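11/9/21
Bench notebook, repair room
Subject: the hum, the thermal paste question, and the label printer (again)

Started the morning by reading back through the April pages to find out what I knew about the hum. In April I knew a great deal about the hum. I wrote two pages on it, in block capitals in places, and finished with "SEE NEXT ENTRY." The next entry is a sandwich order.

So, from scratch. The hum is in the audio test amp, the Tredari, which we use for checking headphone jacks and the occasional radio. It's there with nothing plugged in, it doesn't change with the volume knob, and it sounds like a refrigerator with an opinion. Volume-independent means it gets in after the pot, so I'm looking at the supply or the grounding and leaving the input stage alone, whatever the forum people say. The forum people always say the input stage.

Swapped the power lead for a known good one. Still hums. Moved the amp to the far outlet. Still hums, with slightly more echo because it's nearer the wall. Lifted it off the metal shelf and held it in midair like an idiot for a minute. Still hums, and now my shoulder does too.

Opened it up. The two main filter caps are original, rated for 3,000 hours, and this thing has been left on overnight more times than anybody in this room will admit to. One has a very slight dome on top. I put a steel rule across it to be sure I wasn't seeing what I wanted to see, and there's light under both ends of the rule. That one's done. The other is flat, but they're going out as a pair. 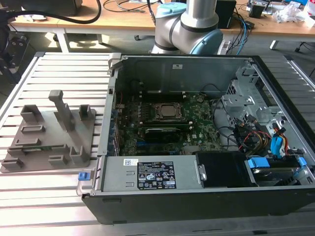
Ordered the caps from Gerkisness, who want a minimum order, so we now also own a bag of fuses in a size we use twice a year. Before anyone asks why I didn't go to Urbańczyk: they had one in stock. One. Of a part everybody replaces in pairs.

Values, so that I don't have to open the lid again when the parcel comes: measured the domed one at 2,293 microfarads and the flat one at 2,398. Both are marked 3,000. The flat one is further gone than its good looks suggest. Ripple on the rail is plain on the scope and it's at twice line frequency, so that hangs together. I'm calling it the caps. If it isn't the caps, I will write SEE NEXT ENTRY and take up gardening.

Note on discharge: the bleed resistor in this amp is either very slow or open. I measured a healthy voltage across the caps well after pulling the plug. Used the resistor-on-a-stick. The resistor-on-a-stick lives on the hook by the door, where it was not. It was in the drawer with the teaspoons. Please stop putting it with the teaspoons.

Thermal paste

We've been going around on this one for months, so I'm writing down where I ended up and then I'm not discussing it at lunch any more.

Pea in the middle, spread thin, or a cross: I can't find a difference on our bench that's bigger than the difference between doing the same one twice. I tried all three, same heatsink, same board, same load, 30 minutes each, and the temperatures shuffled around among themselves without settling on a favorite. What did matter was old paste left on the cold plate. The time I got lazy with the wipe, it ran visibly warmer than anything else on the sheet.

So clean both faces properly, use whichever shape brings you joy, and tighten the screws a bit at a time in opposite corners. The tub of gray stuff with no lid goes in the trash. I know it was expensive. It has hair in it.

Things I did while waiting for the runs to finish:

1. Sorted the screw trays. Coarse-thread and fine-thread are now separate, as they were in April, for what I believe was one afternoon.

2. Checked the wrist strap leads. Two bad. Cut the ends off both before binning them so they can't come crawling back.

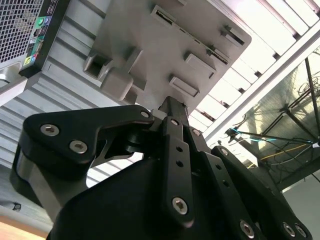 3. Re-labeled the shelf of spare drives. "Good," "bad," and "good?" have been reduced to "good" and "bad." All of "good?" turned out to be bad, which everyone knew.

4. Found the Tilgate manual. It was under the Tilgate.

The label printer

The Tilgate prints the first label perfectly and then feeds out a blank, then half a label, then sulks. I cleaned the sensor, ran the calibration, and got the same thing. Read the manual, now that we have one. Page 12 says to hold the feed button until the light blinks twice. Page 31 says never to do that with the cover closed. The cover has to be closed for the light to come on at all.

What fixed it was the roll. The gaps between labels on the cheap rolls are narrower than on the old ones, and the sensor seems to miss every other one. Put the last of an old roll in and it ran perfectly until the roll ended, which took no time at all. So it's a sensor threshold thing, or it's a buy-better-labels thing, and I know which one will get approved.

For now, print one label at a time and press feed in between. If you need a whole sheet's worth, use a pen.

Still open

Caps for the Tredari: fit both when they arrive, then check the bleed resistor with one leg lifted. Don't trust the in-circuit reading. I did and it told me nothing.

Ground lug on the same amp has a spot of corrosion under the star washer. Take it back to bright metal while the lid's off.

Soldering iron number two takes forever to come up to heat. Tip's fine, so probably the element. Use number one, and tin it when you're done. I can tell when you haven't.

Solder wick is down to the last inch of the last reel. I have hidden it.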